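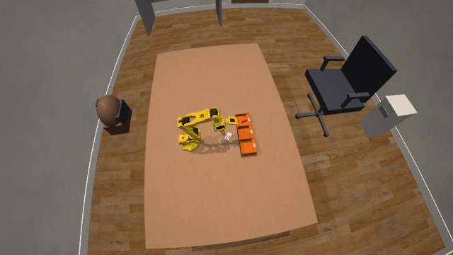 Nolard is a sorting task for a small tabletop arm, and everything on this page was done in simulation. We wanted to know how much of a training set survives when the work area stays the same and the bins are moved a little. The layout has a yellow arm with black joint motors and three orange bins to the right of it, each with a white label on its right side. A red part lies diagonally in the far bin, and the other items are still out on the tabletop between the arm and the bins. Most of the table is bare, which is how we set it up for every run in the first batch.

The work was done at Bosness in Damidgate by Geert Koster, Lies Koster, Bram Visser and Annelies Maes. Frans Verstraete of Van den Broek suggested the task, which is a cut-down version of a hand sorting job in their returns room. Notes on the setup and the results follow.

The table
The tabletop is one flat matte color with no texture. Bram tried a wood grain first and the small parts were hard to pick out against it, for us as well as for the model. The plain top went in after the first week and stayed. The floor kept its planks.

The arm
All the motion comes from one arm at a fixed base position. We did not vary the base. Lies ran a short side test with the base turned a few degrees and the grasps fell apart, so that is a separate problem and is not covered in the results below.

The bins
Three open bins in a slightly slanted row. The slant was a mistake in the first layout file. By the time Annelies noticed it we had already recorded a good part of the batch, and we decided to keep it and treat the straight row as one of the test layouts.

The labels
Each bin has one. They are too small to read from the overview camera and the policy gets no text from them. It gets the bin number as part of the instruction. We left the labels on the models because Van den Broek has labels on theirs, and taking them off changed the color balance of the bin side more than we expected.

The parts
Small and light, most of them longer than they are wide. Long thin parts are the hard case. The gripper closes on the middle well enough, but the part swings when it is lifted, and if it is still swinging over the bin it can land across the rim. There is a short pause before release in the scripted version for this. The learned version has no pause built in and mostly learned one anyway.

The room
Chair, cabinet, gray walls, baseboards. None of it is used in the task. The policy sees a close crop of the work area and the room is outside it. We render the full room for review only -- it is easier to tell which way the table is facing when there is a chair to go by.

Recording
We generated 2,000 scripted episodes. Each one starts with the parts at random positions near the arm and ends when the script reports that it has finished. The script is simple and does not check its own work, so plenty of episodes end with a part on the table or in the wrong bin. That was expected.

Filtering
Geert wrote the filter. An episode is kept if every part is inside the correct bin at the last step, no part has left the table at any point, and the arm has not touched a bin wall with more than a set force. 1,165 episodes passed. The wall contact rule removed more than the other two together. We went back and forth on whether it was too strict. Annelies trained one policy with the rule switched off and it knocked the near bin sideways often enough that we put the rule back.

Layouts
19 test layouts, all made by hand in September. In some the whole row of bins is shifted. In others a single bin is turned or moved closer to the arm. One has the bins in a straight row and one has the near and far bins swapped. The parts and the arm are the same throughout.

Replay result
Every kept episode was assigned to one of the test layouts and replayed with its grasp and place points moved to match. 914 of the 1,165 passed the same filter again. Those that did not pass were concentrated in the layouts where a bin sits close to the base, where the elbow has to fold tightly and the wrist comes in low. Shifting the whole row did very little harm. The swapped layout was also fine, which surprised Bram but makes sense, as the reach to each position had not changed.

Training result
We trained two policies with the same settings, one on the kept episodes alone and one with the successful replays added. The second was better on the shifted and turned layouts. On the original layout we could not tell them apart. Neither did well with a bin close to the base. We think that needs new recordings made in those positions, and moving old ones over will not get us there.

Known problems
Contact between thin parts and the bin floor is not reliable. A part will sometimes creep a short way after it has come to rest, and in a few episodes it crept up against the wall and was counted as a contact. We have since changed the friction values. The counts on this page are from before the change and have not been redone.

Lighting was fixed. The arm throws a soft shadow toward the bins, and it falls on the same side every time. A policy could be using it to judge height. Lies is setting up a batch with the light moved around, and that should settle it.

What is next
More recordings with the bins close in, then the moving light, then a first try on a physical arm if the bench at Damidgate is free. Frans has offered a box of real returns to sort. The layout files and the filter can be had from Geert. Please ask for the version with the old friction values if you want to match the counts here.

Layouts: Annelies Maes. Scene models and rendering: Bram Visser. Text: Lies Koster.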